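Ticket: Pour task, grip policy lets go too early on ribbed glass
Opened by Nele Grube, project Jukalach, status: open
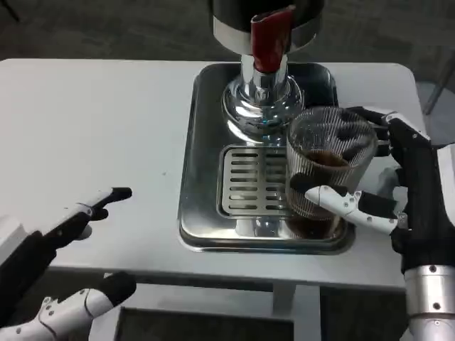
Right hand on the ribbed glass at the dispenser tray, left hand open.

OK so I've been at this since Sunday lunch and I think I finally have something useful to report! Short version: the tactile-only policy drops out on this glass, the vision + tactile one mostly doesn't.

What I ran: 100 trials per policy, so 200 total, same start pose, same fill (I topped it up by hand every time, my sleeves are a disaster). Tactile-only held on through the lift in 80. The combined one lost the glass just 2 times, both right after I restarted the Stosness node, so I'd take those with a grain of salt.

My guess was the ribs. The contact signal on the thumb gets choppy and the slip detector reads it as slipping, squeezes, overshoots, then backs off way too far. I turned the low-pass filter up and it got better (but slow, ugh).

Getachew Wubshet asked if I'd recalibrated the thumb after the February firmware. I had not. Doing that now, then rerunning tactile-only with the old filter setting.

Can someone send me the Tsolakis config for smooth cups? Mine's overwritten.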